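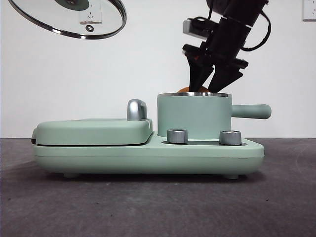 27 Oct 2023

I love keyboard shortcuts, and I think every layout program should let you print your own list of them! Tremine added this in May and it changed how our shop works. I had 34 custom shortcuts, and I was using maybe half, the rest lost in a dialog box I never opened. Now they're on one sheet taped next to my monitor (3 columns, small type, already covered in pencil notes).

Drellcombe still makes you scroll through 22 menus to find what you assigned to what. Why? It's a great program otherwise, and the new table tools are a joy. But a shortcut you can't look up is a shortcut you won't use. Give us the print button, please!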